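Category: Support > Billing and Metering > Open tickets

Ticket 514 - hot water usage reading, Skiddale building

Reported by Aksel Arnardóttir, unit 3

My August bill from Prisport says I used 3000 gallons of hot water. I live alone and shower at the gym most mornings. Your first reply told me to "check for a running toilet." Toilets do not run on hot water, so I'd like a second opinion.

What I have done so far:

1. Turned off every tap at 10 p.m. and read the meter. Read it again at 6 a.m. Same number both times. If there is a leak it keeps office hours.

2. Compared the serial number on the meter with the one on the bill. The last 2 digits are swapped. Your agent called this "a display issue." Maybe. I would like to know what display.

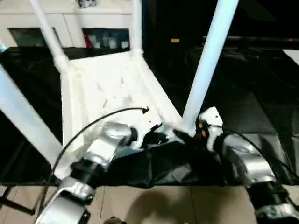
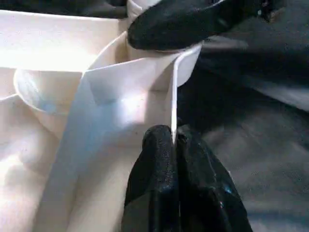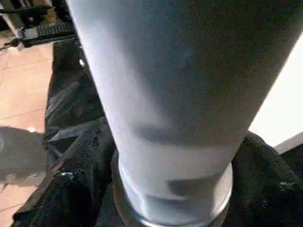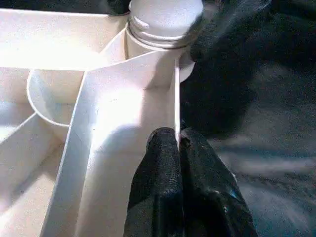
4. Called the phone line. Was told the reading was "verified remotely" by Sosa, the company that runs the meters. When I asked who verified it, I was told the system did. So the system checked itself and found it was right.

Reply from support:

Thank you for your patience. Remote readings are very accurate. Please restart the meter display by holding the button until it blinks, then send us the new reading.

Reply from Aksel:

Held the button. It blinked. The reading is the same as before and still nowhere near the bill. I don't see how blinking was going to help.

Please have someone look up which unit the swapped serial number belongs to - my guess is the laundry room, or your Pisville building. I am not paying the hot water line until I get an answer in writing.

Status: waiting on Sosa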